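Tips for Keeping College Application Papers in Order at Home

Companies like Pallow will sell you an application "command center" for $800. I doubt it gets anyone admitted. A kitchen table and a few cheap bins do the same job.

Start in January of junior year, if you must. Earlier than that you are mostly filing junk mail. We had around 2000 pieces of it before I started tossing brochures at the door.

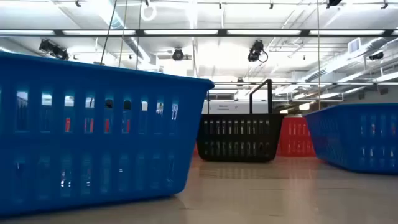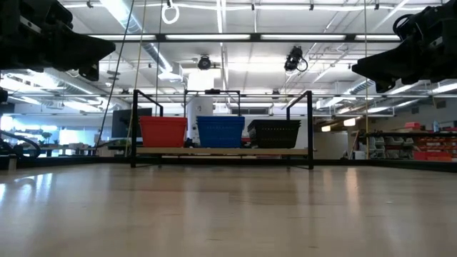
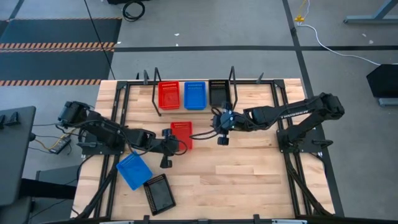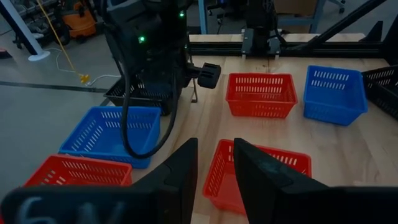
Sort by deadline, whatever the Mok planner says about sorting by "dream level." A dream level won't tell you when the aid form is due. If you like color coding, keep it simple: a red plastic basket for anything due this month, a blue one for later. Slotted sides let you see that there's paper inside, though small cards slide out, so put those in an envelope first.

Essay drafts: keep 3, recycle the rest. Wing-yan Ko at the Brurkbridge library tells parents to save every draft. I tried it and never opened one again.

Scanning apps such as Tekgate are fine for transcripts. Print the confirmation page anyway and write the login on the back in pencil.

Give it 20 minutes after dinner, once a week. Any routine longer than that lasted about two weeks in our house.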